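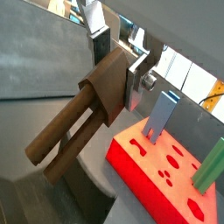
March, tape transfers for the Tristov reissue. Reel 2 of the rehearsal demo was baked and played back on the Forsyth deck at the old azimuth setting. Guitars came out dull on the left channel, hiss normal on both. Mhairi wants a replacement tape guide bracket printed, since the original is cracked at the fold. Matte brown stock like the gripper parts would do, with the same sort of creased upper edge for stiffness, bolted to a metal plate the way that bracket is. Gregor to draw it.

Azimuth reset by ear on the hi-hat, then checked in mono. Left channel recovered most of the top end. Side A runs almost 20 minutes with one dropout in the second song, before the blast section. Left it in. Lorna has a dubbed cassette of the same session and will check whether the dropout is on that too.

Hum at 60 Hz on the vocal track only. Notched it narrow, Q high, no effect on the bass that I can hear. Kept the flat transfer as well.

Track 4 is marked "Drilov" on the box and "intro" on the insert. Hui-mei to ask the drummer.

Still to do:
reel 3, leader tape has come off
print run for the insert, 107 copies, Sheena has the scans
speed check against the cassette, guitar tuning reads flat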